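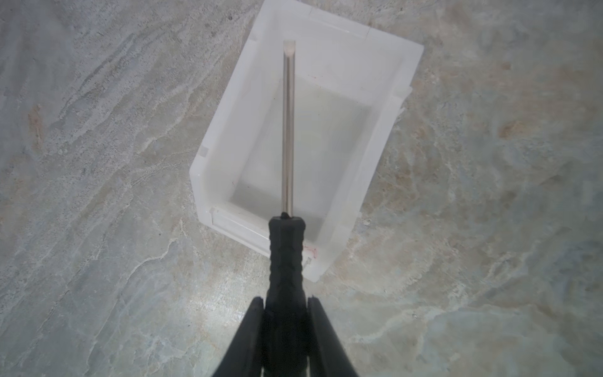 Abb. 1: Schraubendreher mit schwarzem Griff über Aufbewahrungsbox

Protokoll der Abstimmung Regalanlage Lager Randeck
Datum: 14. August 2020
Teilnehmende: Cestix (Betrieb, Einkauf), Solteck (Montage), Barasa (Statik)

TOP 1 Protokoll der letzten Sitzung
Ohne Änderungen genehmigt.

TOP 2 Stand der Montage
Solteck berichtet: Die Reihen A bis D sind aufgestellt und ausgerichtet. In Reihe E fehlen 53 Fachböden. Die Nachlieferung ist bestellt, ein Liefertermin liegt noch nicht vor. Die Bodenverankerung in Reihe D wird nach Freigabe durch Barasa abgeschlossen.

TOP 3 Traglasten
Barasa legt die überarbeitete Berechnung vor. Die zulässige Fachlast beträgt bei gleichmäßiger Verteilung 200 kg. Cestix fragt nach einer Erhöhung für die unterste Ebene. Barasa prüft dies gesondert, bis dahin gilt der berechnete Wert für alle Ebenen. Die Belastungsschilder sind vor Inbetriebnahme anzubringen.

TOP 4 Kleinteilelager
Für Werkzeug und Verbindungsmittel sind Kunststoffboxen vorgesehen. Die Beschriftung erfolgt stirnseitig mit Artikelnummer und Lagerplatz. Der Lagerplan umfasst 496 Plätze, davon sind 49 als Reserve gesperrt. Cestix Einkauf gleicht die Artikelliste mit dem Plan ab.

TOP 5 Verschiedenes
Die Durchfahrt am Tor 2 bleibt während der Restmontage gesperrt. Anlieferungen laufen über Tor 1.

Offene Punkte
Liefertermin Fachböden: Solteck
Prüfung unterste Ebene: Barasa
Abgleich Artikelliste: Cestix

Nächste Sitzung: im September, Einladung durch Cestix.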